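Progress report: Fistix bin-picking kit, trial at the Limsakul bench
12 January 2021

The Fistix kit from Dirnico has been running on our bench arm under the Zarnivlow grant. Setup took longer than the supplier's guide says, mostly the cable routing at the wrist.

We have logged 1,221 pick attempts so far against a target of 3,000. The kit does well on bars lying alone. Crossed bars are the main source of missed picks, and picks close to the bin wall are slow, as the arm has to come in over the side. Of the attempts to date, 42 ended in a stop that had to be cleared from the teach pendant.

The two metal bins are held together with spring clamps. This is fine for the trial, but we would want a proper fixture before any longer run.

Spending is within budget. We ask to keep the kit until the end of March and to use the next 600 attempts on mixed red and green bars only. A decision on purchase should wait for those results.

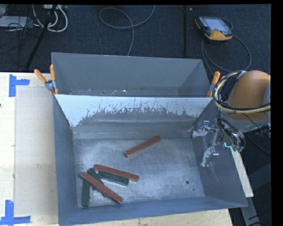
1 min read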